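**Stand: Juli.** Seit wir am Teststand Hornska Greifer vergleichen, landen immer wieder dieselben Fragen bei uns. Die meisten beantworten wir gern auch ein drittes Mal, aber nachlesen geht schneller. Die Sammlung wächst weiter, ganz ohne System.

# Greifervergleich am Teststand Hornska: häufige Fragen

## Was vergleicht ihr da eigentlich?

Zwei Greifer, zwei Kamerapositionen und zwei Einstellungen der Steuerung. Der eine Greifer heißt bei uns Lūse und hat mehrere gegliederte Finger, die aufeinander zulaufen. Der andere heißt Indville und ist ein schlichter Parallelgreifer, den wir schon länger im Einsatz haben. Die Steuerung läuft unter dem Namen Malodetti. Alle vier Namen sind Hausnamen, im Handel findet ihr nichts davon.

Was uns interessiert: Wie weit kommt man mit Lūse bei biegsamen Dingen, bei denen Indville gern danebenfasst? Und wie viel davon liegt am Greifer, wie viel an der Kamera? Die zweite Frage hatten wir am Anfang gar nicht auf dem Zettel, inzwischen ist sie fast die spannendere.

## Warum ausgerechnet Kartons und Kabel?

Weil beides so herrlich widerspenstig ist! Ein Holzwürfel liegt beim nächsten Durchgang noch genauso da. Ein Klappkarton federt, eine Lasche steht mal hoch und mal nicht, die Vorderkante wird mit jedem Durchgang weicher. Und Netzkabel sind der Endgegner: glatt, schwer am Stecker, leicht in der Mitte, und sie hängen immer am Nachbarkabel fest.

Unsere Kartons sind ganz normale Wellpappe. Wir tauschen sie bewusst spät aus, denn ein Greifer, der nur mit frischer Pappe zurechtkommt, hilft im Alltag wenig.

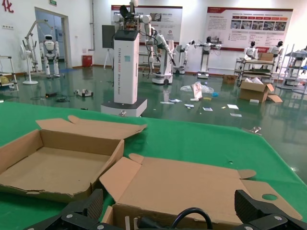

Zum Ablauf: Vor jedem Durchgang legen wir die Teile von Hand neu hin und achten darauf, dass keine Anordnung zweimal hintereinander vorkommt. Ein Durchgang zählt als gelungen, wenn das Teil angehoben und zehn Sekunden gehalten wird. Nachfassen ist einmal erlaubt. Wird öfter nachgefasst, notieren wir das gesondert, weil darin oft die interessanten Fälle stecken.

## Wie viele Durchgänge habt ihr bisher?

669 insgesamt, davon 178 mit Kabeln. Bei 43 der Kabeldurchgänge hat der Greifer ein zweites Kabel mit herausgezogen. Ob das ein Fehler ist, darüber haben wir lange gestritten. Wir werten es jetzt als eigene Kategorie („Beifang“), und seitdem ist der Frieden wiederhergestellt.

## Handgelenkkamera oder Kopfkamera?

Beide, wenn ihr könnt. Wenn ihr euch entscheiden müsst, kommt es auf die Aufgabe an:

- **Handgelenk:** stark auf den letzten Zentimetern. Man sieht die Fingerspitzen und das Teil zugleich, und bei schmalen Kanten macht das einen riesigen Unterschied.
- **Kopf:** stark bei der Übersicht. Welcher Karton ist offen, wo liegt die Lasche, was macht der andere Arm gerade?

Die Handgelenkkamera hat eine Eigenart, die man einplanen sollte: Bei flachem Blickwinkel sieht sie weit über den Tisch hinaus in die Halle. Wir haben deshalb eine Variante mit beschnittenem Bild laufen lassen und eine mit vollem. Die beschnittene war auf unserem Tisch schneller gelernt, die volle hat Umzüge an einen anderen Platz besser verkraftet. Mit so einem klaren Unterschied hatten wir nicht gerechnet, und wir wollen das unbedingt noch einmal mit anderer Beleuchtung wiederholen.

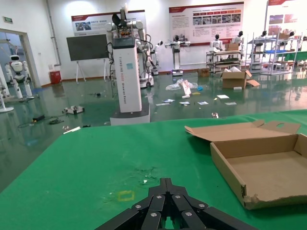 *Sicht vom Handgelenk: die Finger vor dem leeren, offenen Karton.*

## Stören die Finger nicht im Kamerabild?

Doch, ein bisschen. Mehrere Finger verdecken mehr als zwei, und wenn sie sich schließen, verschwindet der Kontaktpunkt gern ganz. Trotzdem wollen wir sie im Bild haben. Die Stellung der Finger verrät viel darüber, ob ein Griff sitzt, und die Steuerung kann damit etwas anfangen. Wir haben die Kamera einmal so versetzt, dass kaum noch Finger zu sehen waren. Die Griffe wurden zögerlicher, wir haben sie am selben Nachmittag zurückgebaut.

## Warum ein grünes Tuch auf dem Tisch?

Brauner Karton und schwarze Kabel heben sich davon gut ab, und es spiegelt viel weniger als die nackte Tischplatte. Falten und Flecken dürfen bleiben. Wer sein Tuch vor jeder Aufnahme bügelt, trainiert auf gebügelte Tücher.

Ein Tipp, falls ihr das nachbaut: Lasst ruhig einen Streifen der hellen Platte frei. Teile, die halb auf dem Tuch und halb auf der Platte liegen, sind ein toller Härtetest für die Erkennung.

## Arbeiten beide Arme gleichzeitig?

Die 2 Arme können gleichzeitig fahren, in den Vergleichsläufen arbeitet aber immer nur einer. Der andere wartet in einer festen Parkposition. So lässt sich ein Ergebnis sauber einem Greifer zuordnen. Danach dürfen sie zusammen ran, und das macht beim Zuschauen am meisten Spaß: Einer hält die Kartonkante, der andere zieht. Zahlen dazu veröffentlichen wir erst, wenn die Reihe vollständig ist. 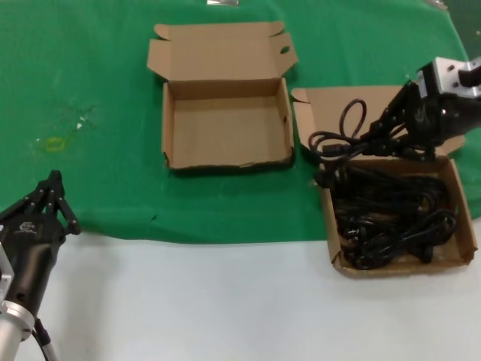

*Kabelkarton: rechts das Netzkabel im Griff, links der zweite Greifer frei.*

## Wer gewinnt denn nun?

Bei Kabeln liegt Lūse vorn, und zwar so deutlich, dass wir die Reihe zweimal gemacht haben, um uns selbst zu glauben. Die gegliederten Finger legen sich um das Kabel, und wenn es nachrutscht, halten sie trotzdem. Bei Kartonkanten sind beide fast gleichauf. Bei ganz flachen Teilen, die plan aufliegen, bleibt Indville unser Favorit, dort tut sich Lūse mit dem Unterfahren schwer.

## Was ist an Malodetti anders eingestellt?

Die Schließgeschwindigkeit und die Schwelle, ab der ein Kontakt als Kontakt gilt. In der Einstellung „weich“ schließen die Finger langsam und stoppen früh, in „fest“ greifen sie zügig durch. Für Pappe nehmt weich, sonst habt ihr schnell einen Satz Kartons mit eingerissenen Kanten. Für Kabel hat sich fest bewährt, aber nur mit vorherigem Anheben um wenige Millimeter, damit sich die Schlingen lösen können.

## Kann ich die Daten haben?

Die Tabellen mit den Ergebnissen ja, schreibt uns einfach über das Formular des Teststands. Bei den Videos sind wir noch am Sortieren. Wenn ihr eigene Messungen mit biegsamen Teilen habt, schickt sie gern mit! Besonders gesucht: Schläuche, Flachbandkabel und alles, was sich beim Anheben verdreht.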